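Hurkedano Rebound Net review: a winter of free throws at home

7/15/26

My daughter plays guard for a school team that shot badly from the line last year, so in November we bought the Hurkedano, a return net that hangs under the rim and feeds the ball back to the shooter. We paid 712 for ours, shipping included.

Setup took me two evenings. The manual skips the tension cords, and I had the left side on backward. The shot counter has to be charged indoors, and the cord it comes with is short. 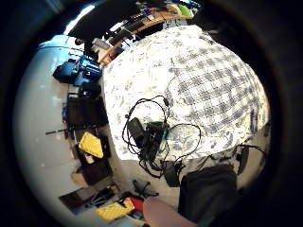
Cables and a power adapter on the bed.

Once it is up, the net does its job. Makes come back to the foul line at chest height. Misses off the front of the rim come back too, but long ones off the glass get over the top - we chased plenty of those down the driveway. She took 1252 free throws in the first 11 days, going by the counter, and the cords had not stretched.

The counter is the weak part. It reads a hard bounce off the rim as a make, so the percentages come out high. I stopped looking at them and had her call her makes out loud. The net itself folds small enough for a closet and weighs less than I expected.
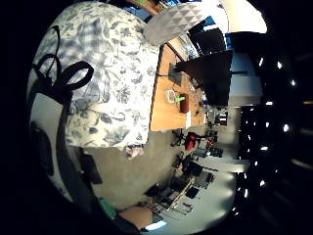 Marit Solheim wrote in that her team has used the same net for two seasons and had to replace the lower cords once. She leaves the counter switched off and would buy the net again, but only on sale.

I would agree on the price. Lockyer makes a plain net with no counter, and for free throws alone I would look at that first.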